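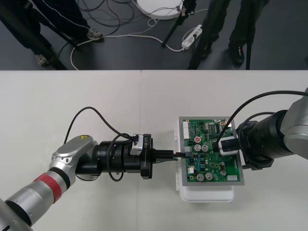 Clasance Two-Arm Connector Insertion Cell

Equipment and method page
Urquhart Laboratory for Assembly Research, Jerkcombe campus

Overview

The Clasance cell is a bench-scale research installation for studying how two robot arms can share a single assembly task. One arm secures a circuit board while the other brings a cable plug to its socket and seats it. The cell is available to internal groups and, by agreement, to outside partners who wish to run their own boards and harnesses under the laboratory's test method.

Cable insertion remains a manual job in many electronics plants. The plug is small, the wires behind it bend in ways that are difficult to predict, and a board that is free to shift by even a small amount can spoil the attempt. Clamping the board in a dedicated fixture solves the last problem but ties the station to one product. The Urquhart group has therefore studied whether a second arm can take the place of the fixture, and at what cost in time and reliability.

Method

The method in use on the cell is called Nanen. It was developed by Ildikó Medve and Kazuhiro Sasaki and treats the two arms as one controlled system with two separate goals. The supporting arm is asked to keep a steady downward force on the board. The inserting arm is asked to follow a short search path near the socket, guided by wrist force readings, and to push only when those readings suggest that the plug is lined up.

The two goals are linked by a single shared value, the estimated sideways load on the board. When this value rises, the supporting arm presses harder and the inserting arm slows down. When it falls, both return to their normal settings. No model of the cable is required – the wires are treated as an unknown pull on the plug, and the controller corrects for it as it goes.

Operators teach a new board by guiding each arm by hand to its working position. Kheri Lukumay, who maintains the teaching software, recommends that a new user allow one full morning for the first board.

Summary of results

The main study used 1000 insertion attempts on one board type, divided equally between the Nanen method and a baseline in which the supporting arm held a fixed force throughout. Attempts were run in mixed order so that wear on the sockets would fall evenly on both conditions.

Attempts per condition: 500
Failed insertions, fixed force: 181
Failed insertions, Nanen: 62

Failures under the fixed-force condition were mostly due to the board moving during the search. Under Nanen, most of the remaining failures began with a poor grasp of the plug, before contact with the board had been made. The method offers no remedy for a poor grasp, and work on that part of the task is continuing under Patricio Pastor.

A second, smaller study of 282 attempts examined boards that had been placed on the bench at a slight angle. Those results are still being analyzed and will be added to this page in October.

Conditions of use

Boards should be supplied on a flat carrier or tray that leaves the target connector open from the side. The supporting arm needs a clear contact area on the half of the board opposite the target. Partners are asked to mark any part that must not be touched, and to send at least 2 spare boards with each order of work.

Harnesses should be supplied at their final length. Shortened test leads behave differently from production leads, and results obtained with them have not carried over well.

Live boards are not accepted. Batteries must be removed before delivery, and large capacitors discharged.

Data and records

Each session produces a record of arm positions, wrist forces and gripper commands for both arms, together with the operator's notes on outcome. Partners receive the complete record for their own boards. The laboratory keeps a copy for its research unless a written agreement states otherwise.

Records are supplied in an open tabular format. Scripts for plotting the shared load value are included, along with the settings used for each attempt.

Booking and enquiries

The cell is booked in half-day blocks. New bookings are reviewed each Tuesday, and applicants are normally informed of the outcome by the end of that day. Requests should state the board type, the connector type, the number of attempts wanted and whether the applicant's own staff will attend.

Enquiries about booking and partner agreements should be directed to Edit Csonka, Laboratory Programs Office. Technical questions about the Nanen method may be addressed to Ildikó Medve.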